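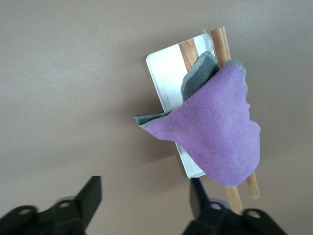
Pre-Demo Safety Checklist: Kemlow House, Kitchen, Dining Room and Den

Walkthrough by Janaka Sultana, 2nd July
For the crew and the family, ahead of demo day on the Zatalcombe renovation special

I love this part of the job! Everybody remembers the sledgehammer, but the walkthrough is where you really get to know a house, and this one is a beauty under all that paneling. Comments are under each item. Anything marked OPEN has to be closed before a wall gets touched.

1. Power off to the work area
OK
Kitchen and dining room breakers are off and taped. The labels in the panel were written in pencil by someone with gorgeous handwriting and a loose grip on the truth ("porch" is the dishwasher), so I tested every outlet and switch one by one. New labels are on the inside of the panel door.

2. Water shut off at the sink and the main
OK
Main valve turns easily. The cold shutoff under the sink weeps a little when it's closed, so there's a bucket under it. Please leave the bucket.

3. Gas line to the range capped
OPEN
The range is still connected. Plumber is booked for first thing on demo day. No cabinets come off the range wall until the cap is on and leak tested, and I want to see the test myself.

4. Wall between kitchen and dining room
OK, with limits
The big one! Kumarasinghe Engineering looked at it in January and the drawings are taped up by the back door. The left 14 feet carries nothing and can come out. The stub on the right, next to the pantry, is holding up the bedroom floor. It's sprayed with a fat orange X on both sides. Nobody swings at orange, and that includes our guest star, who I'm told has a terrific arm.

5. Temporary shoring
OPEN
Posts are here, not set. Two go under the pantry header before any drywall comes down near the X.

6. Asbestos and lead
OK for asbestos, OPEN for lead
Floor tile, tile glue and ceiling texture all came back clean, hooray. Lead turned up on the dining room window trim. That trim stays on the wall and stays covered until the lead crew has been through. Please don't pry off a piece for a keepsake. (The family did ask, and I felt awful saying no. The pantry door is clean, growth chart and all, and they can have the whole door.)

7. Dust control
OK
Zipper doors at the hall and the den. Return vents are covered. The Narnix air scrubber is in the dining room and pulls beautifully, you can see the plastic suck inward when it's on. Sound will want it off during takes. Fine for talking, but it goes back on before anything gets hit.

8. Protective gear
OK
Goggles, gloves, hard hats and masks for 28 people, on the shelf in the garage. If you wear glasses, take the bigger goggles from the left end. Boots are on you. I'll have a few spare pairs, but no promises about size, and sneakers don't get past the tape.

9. Swing zone
OK
Blue tape on the floor marks 2 arm lengths plus a hammer around the demo wall. One person swinging at a time. Camera operators stay behind the blue line, and the low angle everybody wants will be a locked-off camera in a box. It looks great, we did it on the last house.

10. Ladders and floor
OPEN
One stepladder has a bent spreader. I've tagged it and put it in the truck, and we need a replacement. There's also a soft spot in the subfloor in front of the old fridge, now covered with a sheet of plywood and screwed down.

11. Exits
OK
Back door and front door both clear. The den slider sticks, so don't count it as a way out.

12. Fire and first aid
OK
Extinguishers at both doors, gauges in the green. First aid kit is on the garage shelf. I restocked the eye wash and added more of the big bandages.

13. Dumpster and debris path
OK
The 22-yard dumpster is in the driveway with the gate facing the house. Plywood path is down over the lawn. The rose bush by the steps is the grandmother's and it's in full bloom, so please swing wide with the wheelbarrows!

Still open: 3, 5, 6 (lead), 10
Recheck: morning of demo, before the crew meeting. Grab me by the back door if you spot something I missed, I would truly love to hear it.

J. Sultana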